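**Poltari inquiry: is the records annex usable or not?**

**dunmore_k**
Starting a separate thread so the main one stays on the testimony. The Poltari inquiry published its interim report in July, with the records annex as a separate download. 549 pages, indexed by exhibit number only. The report cites the annex 321 times. I have checked 50 of those citations so far and 11 go to the wrong exhibit or to a page that does not exist in the published version.

Questions for people who follow commission procedure:

1. Is there a duty to publish a corrected annex before the final report?
2. Does a wrong citation affect the standing of a finding, or is it treated as clerical?

**Halvard2**
On 2, clerical, unless a named party shows the finding rests on that exhibit and nothing else. The terms of reference say findings are made "on the material as a whole." Counsel for the port authority tried this argument at the preliminary hearing and was told to put it in writing.

On 1, no duty that I can find. Section 9 covers the final report only.

**mrs_tello**
11 out of 50 is not a small number. Were they random or did you start with one chapter?

**dunmore_k**
Chapter 4, in order. So not a random sample, and I would not project it onto the rest. Chapter 4 is the warning memos, which went through two rounds of redaction. My guess is the page numbers were fixed before the second round.

**Halvard2**
Then say that in the first post. People will quote the 11 and drop the chapter.

**dunmore_k**
Can't edit after an hour. It's in the thread now.

**archivebox**
I do records work for a local council, nothing to do with the inquiry. A numbering drift like this is usually a paper problem. Someone works from binders, someone else works from the scan, and the two sets are paginated separately. We still run a paper set alongside the scans. 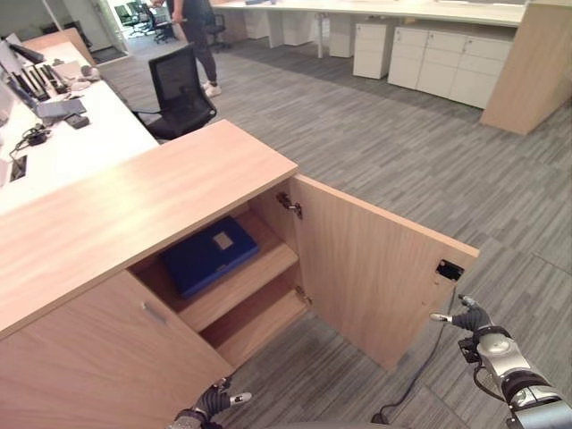 *Records cabinet, right-hand door open.*

If the inquiry's exhibits were handed over in binders, the receiving log should show the original page count for each one. Request the log. It is a short document and there is little in it to redact.

**Pliteteo_watch**
The log was requested. Kittipong Noiphan, who acts for two of the families, asked for it at the second procedural session and the secretary said it would be "considered with other disclosure." No date was given. The transcript has it near the end of the afternoon, after the break.

**mrs_tello**
So the families' lawyer can't check the page counts but is expected to file a response to the interim report. I don't see how that is fair.

**Halvard2**
It is normal. The response deals with the findings. Nobody has to audit the annex to say a finding is wrong.

**mrs_tello**
You do if the finding is "the memo was received and not acted on" and the cited page is a fuel invoice. See 4.31.

**Halvard2**
Checked 4.31. Agreed, that one is bad. The memo is in the annex under a different exhibit number, so the evidence exists. I still call that clerical.

**archivebox**
Clerical errors get corrected with an erratum. There isn't one. That is the part I would push on.

Also, for anyone building their own paper set: label the spine with the exhibit range and the version of the annex it was printed from. If a corrected annex comes out you will need to tell the two apart.

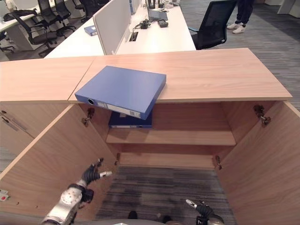
*Same cabinet, both doors open. One binder on top, one on the shelf.*

**Pliteteo_watch**
Does anyone know whether Wimach did the scanning? The Ciobanu inquiry used them and had an erratum out before the final report.

**dunmore_k**
The annex has no contractor name that I can find. File properties are blank.

**Halvard2**
Ciobanu had a statutory basis and its own rules on publication. Poltari was set up by ministerial order. Don't assume the same practice carries over.

**Pliteteo_watch**
I'm not assuming it, I'm asking who did the scans.

**dunmore_k**
I'll do chapter 5 next and post a table: paragraph, exhibit cited, exhibit found. If someone can take chapter 7, use the same column order so they can be merged. Please work from the July download only.

**mrs_tello**
I'll take 7. Do you want footnotes included or body text only?

**dunmore_k**
Both. Put an F in front of the footnote ones.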